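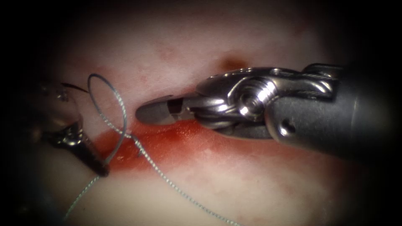 Surgical instruments and suture thread over tissue.

FILM 449: Story and Screen
Notes for Unit 2: The deadline plot

Reading before class: the chapter on time in the course reader, and the first act of Zotuditz. If you have only read the back of the DVD case, please sit near the door.

What we mean by a deadline

A deadline plot is a story in which something will happen by a fixed time whether or not the characters are ready. A train leaves, a bank closes, a wedding takes place. The audience has to know the time limit early and has to believe it. Those are the two things student scripts most often skip, usually because the writer knows the deadline so well that it never gets typed.

Note the difference between a deadline and a hurry. Characters in a hurry talk fast and leave doors open. Characters with a deadline have to give something up. If your hero is late all through the second act and nothing is lost by it, you have written a hurry.

Soft and hard clocks

A hard clock has a number on it. In Graso the ferry sails at six, we are shown the timetable in the second shot, and the camera goes back to the harbor clock more often than it goes back to the leading actor (a fair choice, having seen the leading actor). We can measure every delay. When he stops to argue about the price of a coffee, people in the audience start to shift in their seats.

A soft clock has no number. The harvest will come in, the baby will be born, the uncle will work out who sold the tractor. Soft clocks suit family stories and anything with weather in it. They are harder to write than they look, as the pressure has to come from behavior. Somebody packs a bag a little too early. Somebody stops buying the large size of anything.

Many films use both. Van Beek opens as a soft clock, with a family firm slowly running out of customers, and turns hard in the middle when the letter from the bank arrives. Watch how much the dialogue shortens after the letter. The mother, who has been given speeches until then, gets four words in the next scene and wins it.

Cheating

Screen time is elastic and everyone cheats. The last minute before the ferry leaves in Graso takes a good deal longer than a minute, and no viewer has ever asked for the money back. You may stretch time near the deadline. You may also skip it far from the deadline. What you may not do is move the deadline itself without making somebody pay for the change.

The usual offenses:

The surprise extension. The judge gives them until morning. Why? He seemed like a reasonable man.

The second clock nobody was told about. We reach the end of one deadline and find another underneath it, like a carpet.

The forgotten clock. The film mentions a deadline in the first ten pages, falls in love with a subplot about a dog, and returns to find the deadline has passed. I enjoyed the dog. I still took off points.

Case for discussion: Zotuditz

Zotuditz runs 78 minutes, which makes it the most popular film on this course by some distance. The plot is small. A choir in a mountain town has until the first snow to find a new tenor, and the only good one left is living over the border and not speaking to his brother. The brother conducts the choir.

Questions to bring to class:

When do we first learn about the snow, and who tells us?

Is the snow a hard clock or a soft one? Does it change?

The brothers' phone call is cut in two by the rehearsal scene. Try telling it in order. What goes missing?

The tenor arrives in the last ten minutes. Would the ending work if he came earlier? (Those who said yes last February should be ready to say it again, with reasons.)

Look too at the scene in the bus shelter. Most writing about the film calls it a comic break. I think it carries the clock, and the thermometer on the wall is doing most of the acting. You are welcome to disagree - several people do so every year, at length.

Written work

Take a film from the approved list and write 4000 words on how it sets, keeps and spends its deadline. Gulex is on the list again, despite requests. Anyone choosing it should deal with the long version, including the hour in the quarry, and should say plainly whether there is a clock in it at all.

Plot summary may take up one page and no more. I have seen the films. Quote dialogue only if you mean to discuss it, and give scene references so that I can find the place.

Papers are due at noon. This is a hard clock.

Next unit: secrets, and who in the audience gets to know them first. Please watch Van Beek again to the end of the funeral, with the sound on this time.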